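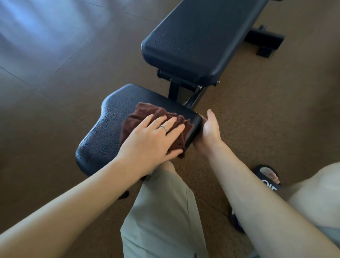
Wipe-down, bench by the window side.

The quote from Varko came in at 2,161 a month. I read it with the towel still in my hand.

One cleaning unit, leased. Does benches, mats, handles. Learns the room in 14 days, they said. El Fassi wanted more up front and less later, and Brallmont never sent a number at all, only a brochure with a very clean gym in it.

I had until the end of April to decide. Then I had until the end of May. The owner of the building likes a plan, so I made a plan. Two columns. Machine, no machine.

Machine – lease, service, a charger on its own circuit, insurance went up. No machine – towels. Spray. Me.

I did the sums on the back of the class schedule, sitting on the stairs. Then I did them agian because the first answer was too good. I had left out the wiring.

Plarness Fitness has 30 members left. It had more before. Nobody quits over a bench, I kept thinking, but I was guessing. People don't write down why they go.

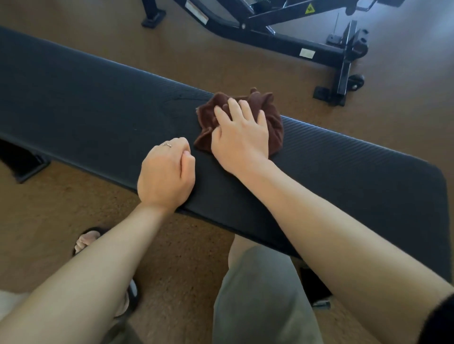

So I kept wiping and kept the numbers going in my head. Press, push, fold the towel over. If it takes 20 minutes a night, what is that worth? I had never paid myself for it. Put down zero and the machine loses every time. Put down a real wage and it wins by spring, maybe, if nothing breaks.

I tried a real wage. Looked at it. Felt odd, seeing it there, like finding out what a stranger makes.

The Varko man called while I was on the next row of the sheet. Could he bring the unit by, just a trial, no charge. I asked who fixes it when it stops. He said it doesn't stop. I asked again and he said there was a number to call, during business hours.

We close at ten.

I wrote that down too, under service. Then I crossed out lease and wrote ask about buying used, and under that, smaller, wage – start in June. Mine, I meant. I didnt write whose.

The phone went again and I let it ring.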